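How do you make a plate out of a grass?

Bamboo plates! And bowls, and trays, and those round flat things your nan puts in the middle of the table. Lots of them have rings going round and round, like a target, or like a tree stump. But bamboo isn't a tree. So what are the rings?

Quick answer – it's one skinny strip after another, wound up tight. Long answer, keep reading.

First up, bamboo is a grass

Yep. Same big family as the stuff on the footy oval. Also rice, wheat and sugar cane. Bamboo is just the giant cousin.

A tree trunk is solid and gets fatter every year. A bamboo stem is called a culm (say it like "kulm") and it's mostly hollow. Knock on one. Sounds like a drum. It comes up out of the ground about as fat as it's ever going to be, then it goes up. Fast! Some kinds can grow taller than you in a couple of days when it's warm and wet.

The bumpy lines going across the stem are nodes. Inside each node is a little wall. The walls stop the tube from squashing flat. Clever grass.

From stem to strip

So you've got a hollow pole and you want a flat plate. Problem. You can't just cut a slice off like you would with a log, because all you'd get is a hoop with a hole in it.

Here's what makers do instead.

They split it. Bamboo fibres all run the same way, bottom to top, so a knife pushed into the end will run right down the stem. It makes a great cracking noise. Split it again, and again, untill the pieces are narrow.

They scrape it. The green skin comes off, and so do the lumpy bits from the nodes.

They thin it. Each piece gets pulled past a blade untill it's bendy enough to curl round your finger without snapping. Sometimes it's soaked in water first, which helps.

Now you have a pile of long, flat, bendy strips. Looks like noodles. Do not eat.

Round and round

Winding time. The maker starts with a tiny tight curl, right in the centre. Then the strip goes round it. And round. Glue the end of the next strip on, keep going. Every lap makes the circle a tiny bit bigger. Pull tight the whole way – if you go loose in the middle the whole thing wobbles later.

This is called coiling, or sometimes spinning, and you'll hear people say "spun bamboo" in shops.

Charito Tolentino runs our holiday craft mornings and she's wound a lot of these. Her biggest tray took 229 strips, and it took her most of June, doing a bit each night after tea. She told us the first 8 laps are the hardest bit of the whole job. After that your hands know what to do. 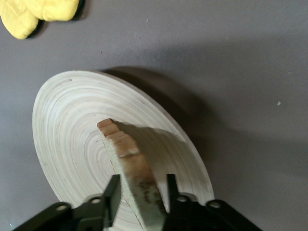 Want a bowl instead? Easy. Well, easy-ish. Wind a flat disc first, before the glue goes on properly, then push gently from underneath with your thumbs. The rings slide past each other, a tiny bit each, and the flat disc turns into a dish. Push more, deeper dish. Push too much and it goes sproing and you're starting again. (Charito says everybody does this once. Some of us did it three times.)

When the shape's right it gets glued and sanded, and then it needs some kind of finish rubbed or brushed on so crumbs and water don't get into the little gaps.

Why are the rings different colours?

Look closely at something made of bamboo and you'll see it isn't all one colour. Bamboo is a plant, and no two stems match. The outside of the wall is packed with more fibres than the inside. Older stems are different from younger ones too. Sun can change the colour as well. Makers can also bleach it, dye it or steam it. Steaming makes it go a toffee brown.

So wonky rings are fine. A few small gaps, also fine. It was a plant once!

Looking after it

Wipe it with a damp cloth, then dry it. Don't leave it in the sink. No dishwasher – hot water and glue aren't friends. No microwave either. And check with a grown-up before you put food on one, some are only for decoration.

Try it! Paper coil plate

No bamboo? Use paper. Takes more than 30 minutes so maybe put some music on.

You need:
old magazines or coloured paper
scissors and a ruler
PVA glue
a toothpick

1. Cut the paper into long strips, as wide as your finger.
2. Fold each strip in half longways, and then again. Skinny and stiff is what you want.
3. Roll the end of one strip round the toothpick. Slide the toothpick out. Dab of glue.
4. Keep winding. When a strip runs out, glue on the next one. Keep it flat on the table as you go.
5. Stop when it's as big as you like. Coaster size is good for a first go.
6. Paint watery glue over both sides and leave it overnight.

If you want a bowl, push the middle up BEFORE step 6. Not after.

Words to know

Culm – the stem of a bamboo plant
Node – the bumpy ring where there's a wall inside the stem
Fibre – a long thin thread inside a plant
Coil – something wound round and round in circles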